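FOR IMMEDIATE RELEASE

Pudport opens its laundry pickup service to the whole town this July

I've been putting off writing this because press releases make me nervous, and every one I've ever read sounds like it was written by a filing cabinet. So I'm going to tell you our news the way I'd tell you across the counter, and if you need a quote from it, take any sentence you like.

Pudport, the neighborhood wash-and-fold on Pintér Street, is going town-wide in July. If you live inside the town limits, we'll pick up your laundry, wash it, dry it, fold it, and bring it back. Until now we've only covered the blocks you could reach on a cargo bike without getting off to push, and we've had a waiting list for most of that time. I'm so happy to be able to tell those people yes!

A bit of background for anyone who hasn't met us. I opened Pudport 2 years ago with a handful of secondhand washers and a folding table that I still use. In the first month I did mostly comforters, because nobody's home machine likes a comforter. Then the comforter people started bringing their sheets, and then their kids' soccer uniforms, and by the first winter we were doing entire households. We've now sent out nearly 3000 orders from that one shop.

What's changing

Pickups will run from 7 a.m. to 1 p.m. and drop-offs from 3 p.m. until 8 p.m. You pick a window when you book, and you don't have to be home as long as there's a porch or a lobby where we can leave things. We've divided the town into 13 routes. Some of them are tiny (the one by the old mill is basically three streets and a hill) and we may shuffle the borders once we see how the first few weeks go.

The price is $18 for a basket, filled to the rim. I know other places charge by the pound, and I did too for a while, but I got tired of explaining to people why wet towels cost more than dry ones. A basket is a basket. Comforters and pet beds are still priced separately, and the list is up in the shop window.

We're also switching to Flellel for booking. Flellel is a small scheduling app, and it's replacing my notebook, which I loved but which only one person could read. You can still call or walk in. I have customers who will never download an app in their lives, and I'm not about to make them.

The detergent is changing as well. From July, everything goes through with Hestach, an unscented powder that we tested on my own family's clothes all spring. If you want scent, say so when you book and we'll use the lavender one we've always had. If your household has a particular soap that works for you, send it along in the basket in something with a tight lid – please, a really tight lid – and we'll use that.

Getting your basket ready

This is the part people ask me about the most, so I'd be grateful if you'd print at least some of it. Use whatever basket you have at home. It'll come back to you with your clothes in it. Put a plastic bag in first as a liner if the basket is woven, so socks and baby things don't work their way through the sides. Empty the pockets. Zip the zippers. Tell us about stains, even embarrassing ones, and especially tell us about anything with red wine on it.

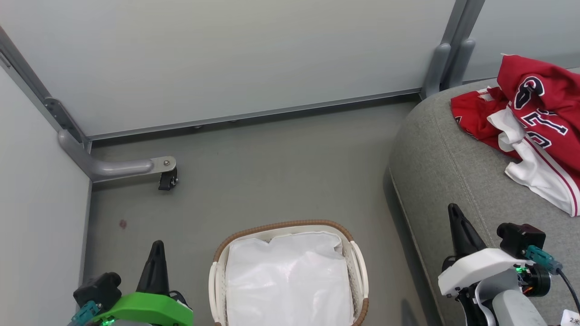
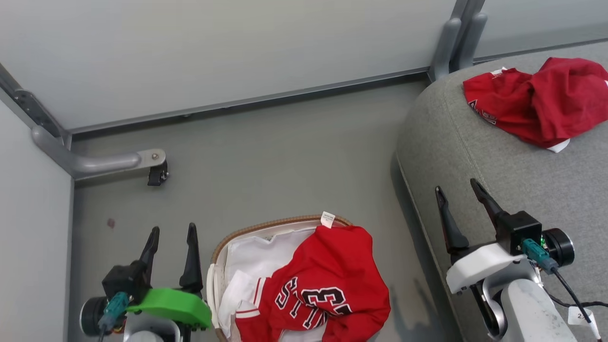

Don't tie a knot in the liner if you can help it, just fold it over. Anything that can't go in the dryer should be in its own small bag with a note, and the note can be as short as "hang." We read all of them. If you forget and remember an hour later, call the shop and we'll go digging for it.

A few things we won't be doing, at least for now. No dry cleaning, no leather, no rugs bigger than a bath mat, and no ironing. I'm sorry about the ironing. I've tried to fit it in and the days just aren't long enough, but shirts come back on hangers if you ask, and most of them look fine.

Walk-in customers keep everything they have now. The self-service machines in front are staying, the change machine is staying, and so is the terrible coffee. The shop opens at 6 a.m., which I mention because the sign on the door said 7 for most of last year and a few people still believe it.

If you're already on our waiting list, you'll hear from us before bookings open to everyone else, and you get first choice of pickup windows. You don't need to sign up again.

Reporters, bloggers and the parish newsletter are all welcome to stop by. Mid-afternoon is best, after the morning loads are folded and before the drop-off run starts. Ask for the owner at the folding table. I can show you the route map, which is taped to the wall next to the big dryer, and I'm happy to talk about water use, prices, or how to get grass out of white pants.

Media contact: the owner, Pudport, Pintér Street. Call or come by the shop.

###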